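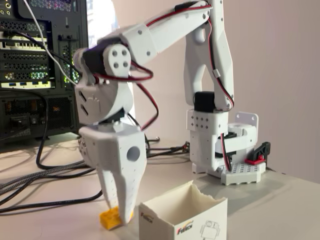 Demonstrators and guest operators wanted for open day

Norðdahl is looking for people to help at its small-robot open day in December. There are two kinds of places. Demonstrators are paid and work a full shift at a table. Guest operators are unpaid, come for one session, and try the arms in front of the visitors. Please read the whole notice before you write to us, and say clearly which of the two you want.

About the day

The open day is held on a Saturday in the ground floor workshop at Norðdahl. Doors open to the public at 10 a.m. and close at 4 p.m. We expect 400 visitors over the day and have room for 500. Most will be families and students from nearby schools. Some will come from small firms that pack or sort goods by hand and want to see what a low-cost arm can do on a desk.

Each table has one tabletop arm, a computer and a task. The tasks are simple on purpose. The usual one is picking up a toy brick and putting it into an open cardboard box. Visitors understand it right away and can see for themselves when the arm gets it wrong. Other tables will sort bricks by color or stack them. Culletti, who run the sorting tables, bring their own bricks and trays.

The arms have 3D-printed parts and hobby-type servo motors. They are light and they are not fast, but they can pinch a finger and they can knock a drink over. Food and drink stay in the front hall.

Demonstrators

You will look after one table for the day. The work is:

Setting up the arm in the morning and checking that the clamps are tight and the cables are clear of the joints.
Running the task over and over, with a short spoken explanation each time.
Letting visitors take a turn, one at a time, and stopping the arm if hands get too close.
Answering questions. Many of them will be about price, jobs and how long it takes to build one.
Writing down faults on the table sheet, with the time and what the arm was doing.
Packing up.

You should be able to stand for long periods and talk to children and adults you have not met before. You need to be 18 or older. Experience with servo motors or with any robot arm is useful. It is not required if you can attend the training evening. We also need at least one demonstrator who can speak Spanish and one who can sign. If that is you, put it in the first line of your application.

You will not be asked to write code. The programs are loaded beforehand and the table computers are set up by Gotilard, who will have a technician in the building until closing. If an arm loses its calibration, you switch off the motor power, put the red card on the table and wait for the technician. Do not open the motor housings.

Hours and pay

Demonstrators are needed from 8 a.m. to 5 p.m., with an hour for lunch and a short break in the afternoon. Someone will cover your table during both. Pay is a flat $400 for the day. The training evening is paid separately at $70. Lunch is provided, and there is a vegetarian choice. Tell us about allergies when you accept, and we will pass it on to the kitchen.

Travel is not paid. There is free parking behind the building, and the bus stops at the gate, though on Saturdays the first bus gets in after 8 a.m. If you depend on the bus, let us know and we will try to match you with someone who is driving.

Training evening

All demonstrators must come to the training evening, which is on a weekday from 6 p.m. to 9 p.m. in the same workshop. Parts of it will be familiar to people who have worked with us before, but the stop procedure has changed and everyone has to go through it again. You will set up an arm from the case, run the brick task, change a gripper finger and practice stopping the arm while someone else is driving it.

Wear closed shoes. Tie back long hair and leave loose scarves and bracelets at home. The same goes for the open day itself. We will give you a shirt to wear, so include your shirt size.

Guest operators

Guest operators are members of the public who have never driven a robot arm. We want visitors to see how a beginner gets on, including the dropped bricks. You will get a short introduction, then drive an arm by hand control at the middle table for one session. A demonstrator stands next to you the whole time.

A session takes 2 hours, including the introduction and a wait between turns. You can choose morning or afternoon. Guest operators must be 14 or older, and anyone under 18 needs a parent or guardian in the room. You can be seated. The middle table can be lowered for wheelchair users, and the controls can be placed for either hand.

There is no pay for this. You get a lunch ticket and free entry for two people to the talks upstairs, where Skoltlow will be showing a gripper for soft fruit.

Local press have been invited and there will be photographers in the workshop. If you do not want to be photographed, you can still take part. Ask for a green wristband at the desk.

How to apply

Send an email to the open day desk at Norðdahl with the word "demonstrator" or "guest" in the subject line. Include:

Your name and a phone number we can reach you on in the daytime.
For demonstrators, a few sentences about any work you have done with the public or with machines. A full resume is not needed.
For guest operators, your age and whether you prefer morning or afternoon.
Anything we should know about access, hearing or sight so we can place you at the right table.

We will reply to everyone. Demonstrators will be asked to a short phone call before we offer a place. Guest places are given in the order we receive the emails, and after that we keep a waiting list, as a few people always drop out in the last week.

Applications close at noon on the last Monday before the open day. The table plan goes out by email that evening. If you have a place and can no longer come, please call the desk so that we can offer it to the next person on the list.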